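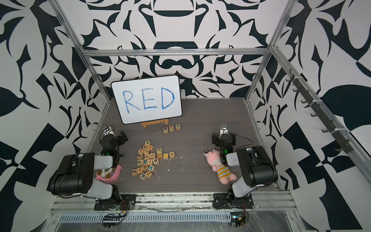 Un lector objeta que el precinto electrónico ya resuelve el problema del control de capturas de corzo y que seguir exigiendo el de plástico es duplicar el trabajo del cazador. Añade que en su coto la aplicación funciona desde hace dos temporadas sin incidencias. La objeción llegó a raíz de mi nota anterior sobre el plan técnico de Lam y merece una respuesta más larga que la que cabía en la sección de comentarios.

Mi posición es que el precinto físico numerado debe mantenerse como documento principal y que el registro en el móvil debe quedar como complemento. Lo sostengo por motivos de gestión. La comodidad del cazador me parece un criterio legítimo, pero secundario cuando de la serie de capturas depende el cupo del año siguiente.

Conviene separar tres funciones que suelen mezclarse. La primera es acreditar que el animal abatido corresponde a una autorización. La segunda, fijar el momento y el lugar de la captura. La tercera, alimentar la base de datos con la que se estima la población. El precinto de plástico cumple bien la primera, mal la segunda y de forma indirecta la tercera. La aplicación cumple bien la segunda y la tercera siempre que haya cobertura o que el registro sin conexión conserve la hora original. En la primera, su fiabilidad depende de que el guarda pueda comprobar sobre el terreno lo que el cazador dice haber anotado.

En Lam se repartieron 169 precintos para el conjunto de la temporada y se implantó en paralelo Skimance, con registro obligatorio antes de mover la pieza. Al cierre había en el sistema 241 entradas. La diferencia no indica furtivismo ni exceso de cupo. Al depurar la base aparecieron entradas duplicadas por reenvío, registros anulados que seguían computando y lances sin cobro anotados como captura. Todo ello se corrigió cotejando cada entrada con la matriz de los precintos. Sin matriz, la depuración habría dependido de la memoria de los titulares.

Se me dirá que es un defecto de programación y que la próxima versión lo corregirá. Es posible. Un sistema de gestión cinegética, sin embargo, se juzga por cómo falla. El precinto de plástico falla por pérdida, rotura o colocación incorrecta, y cualquiera de los tres fallos deja un número concreto sin justificar. La aplicación falla sin dejar hueco visible: el registro que no se envió no figura en ninguna parte, y el que se envió dos veces tiene el mismo aspecto que uno bueno.

El segundo argumento a favor del registro digital es la hora. Se afirma que impide precintar a posteriori. Depende de cómo se tome el dato. Si la marca de tiempo procede del reloj del teléfono, el usuario puede modificarla. Si procede del servidor, en un valle sin cobertura refleja el momento en que el coche llegó a la carretera, y eso puede suponer alrededor de 2 horas de desfase en los cuarteles altos. La solución correcta es guardar ambas marcas y mostrar las dos al guarda. Skimance guarda una sola y la documentación de la aplicación no aclara cuál.

También está el asunto de las medidas. El módulo Premia permite introducir la longitud de las cuernas, el perímetro de las rosetas y el peso del trofeo, y ofrece una puntuación estimada en el acto. Como entretenimiento no tengo nada que oponer. Como dato de gestión tiene poco valor. La longitud tomada en el campo con una cinta de costura, siguiendo o sin seguir la curva exterior, no es comparable con la tomada en mesa, y el peso en fresco con el cráneo entero no sirve para nada si no se anota el corte. He visto fichas en las que el campo de corte estaba vacío y la puntuación se daba con dos decimales.

Más útil sería pedir menos campos y pedirlos bien. Para un plan de corzo bastan el sexo, la clase de edad por desgaste dentario, el peso eviscerado y el cuartel. La mandíbula se entrega etiquetada con el mismo número del precinto. Ese número es el que enlaza la pieza, la muestra y la autorización. Un código generado en pantalla puede hacer lo mismo sobre el papel, pero alguien tiene que copiarlo en una etiqueta con las manos frías, a oscuras, y en una cadena de bastantes caracteres los errores de transcripción son previsibles.

Reconozco dos ventajas al sistema digital. Permite conocer el ritmo de capturas durante la temporada y cerrar un cuartel cuando se alcanza su cupo, algo imposible si los talones llegan en un sobre semanas después. Y reduce el trabajo administrativo de la oficina, que en cotos pequeños recae siempre en la misma persona. Ambas se conservan con un sistema mixto en el que el cazador coloca el precinto, introduce su número en la aplicación y devuelve el talón al final. El número del precinto actuaría como clave única, con lo que las duplicidades se rechazarían en origen.

La objeción del coste es menor de lo que se presenta. Los precintos de Flondton que se usan en Lam se compran por lotes, llevan numeración correlativa y cierre de un solo uso, y los sobrantes se devuelven y se anulan en acta. El gasto que sí debería discutirse es el de la licencia del programa, que se renueva cada año y cuyo contrato no contempla la exportación completa de los datos si el coto decide cambiar de proveedor. Una serie histórica que no se puede extraer tiene un uso muy limitado para quien redacta el siguiente plan.

En cuanto a las dos temporadas sin incidencias que menciona el lector, preguntaría con qué se han contrastado. Si el único registro es el de la aplicación, la ausencia de discrepancias es una consecuencia del método. En Lam tampoco se detectó ninguna hasta que se pusieron los talones encima de la mesa.

La revisión del condicionado está prevista para junio. Propongo que se incluyan la clave única por número de precinto, la doble marca de tiempo y la entrega obligatoria de mandíbula, y que las medidas de trofeo pasen a ser voluntarias y queden fuera de la estadística del coto.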